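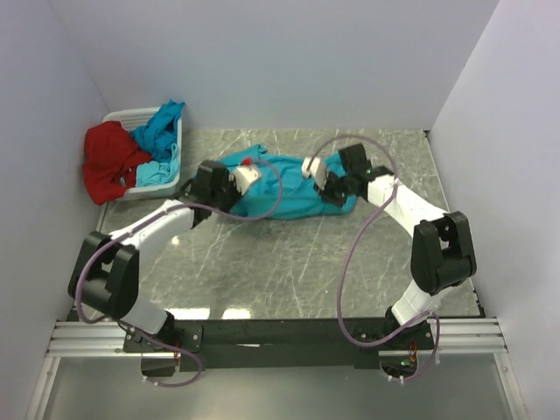 Teal one laid out, basket in the back corner

Folding knit tops so they stay folded
Forum: Laundry and Linens

hemline_35
I fold on a marble-patterned surface and the teal top is the one that gives me trouble. I lay it out sideways, fold the ends in, then fold it over once more. By the time it gets to the shelf it has opened up again.

The red and light blue ones go back in the basket until this one is done. 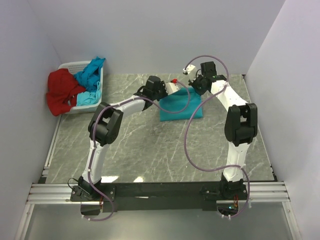 They come from the same February load, and I'd like all of them to end up the same width – my shelf is narrow. Do I need a folding board?

skernska
No board. Smooth it from the middle out before the first fold. If you fold over a wrinkle it stays in there.

pantry671
Disagree. I bought a Strebel board and my stacks finally match. Smoothing by hand took me twice as long.

skernska
For 80 shirts, sure. For one basket it's another thing to store.

Mitali Seneviratne
Slick surface is part of it. Put a towel under the top and it won't slide while you fold.

hemline_35
Will try the towel first. Last question – what do you do when it bunches up like this?
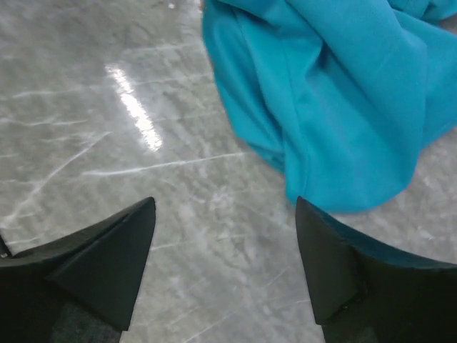
Re: Bunched fabric

pantry671
Pick it up by the shoulders, shake it once and start over. Don't tug at the folds one at a time.

Mitali Seneviratne
I do tug, along the seam. Works fine on heavier knits.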